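Robots Learn Kitchen Chores Faster When Their Teachers Are Allowed to Mess Up

Anyone who has ever tried to teach a teenager to clean an oven knows that a perfect demonstration accomplishes very little. A group at the Prutwood robotics lab has now put a number on it, at least for robots.

In a paper posted in January, Yulan Zhong and her co-authors describe a training method called Drindov, which feeds a robot the parts of a lesson that most labs throw away: the fumbled grab, the door handle missed on the first try, the pause while the human teacher works out which way the thing opens. Trained on those, a two-armed robot finished 80 percent of its assigned kitchen tasks. The same robot trained only on clean runs managed a good deal less, and tended to respond to a missed handle by pulling confidently on the air.

The lessons themselves are recorded without the robot doing anything, an arrangement it seems to tolerate well. A person picks up a pair of hand-held grippers, does the chore, and the system logs where the grippers went and when they opened and closed. Patterned blocks mounted on the grippers let software follow their position. The Prutwood group collected 2584 of these recordings over one winter, covering 7 chores, most of which involve opening something, putting something in it, and closing it again.

Normally a lab would go through such a pile and keep the pretty ones. Kamonchanok Wattanapong was given that job at the start of the project and got as far as the second week before asking what the discards were for. The answer was the trash folder. She began marking the moment in each bad take where the person noticed the mistake and started to fix it, and those marked recoveries became the heart of the method.

"The good takes all look alike," Wattanapong said. "A robot that has only seen those has no idea what to do when it's an inch off, and it is always an inch off."

There is a catch, and the paper is fairly open about it. Leave in the errors without the marks and the robot learns the errors. An early version became very good at bumping a door, backing away and bumping it again, which the authors describe as "undesired repetition" and which owners of robot vacuums may recognize. 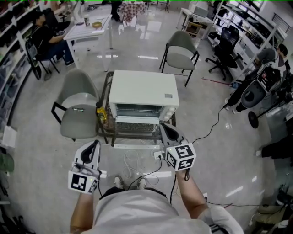 Marking is also slow. It takes a person to decide where a blunder ends and a rescue begins, and two people don't always agree. The group had Xiaoqing Lei and Hongmei Dong label the same 119 takes separately, then compared notes. They matched on most of the grabs and parted ways over doors, where Lei was inclined to forgive a light tap and Dong was not. The final version of the method accepts either opinion and averages the difference, a solution not available to most households.

Whether any of this holds up in other kitchens is an open question. All of the recordings come from one building, with appliances the team had got to know well. Zhong said the next round will use unfamiliar ones and demonstrators who haven't practiced, on the theory that beginners make a richer variety of mistakes.

Recruiting should be easy. The lab plans to release the marked recordings later this year, along with the labeling tool, which Wattanapong says still crashes if you undo twice.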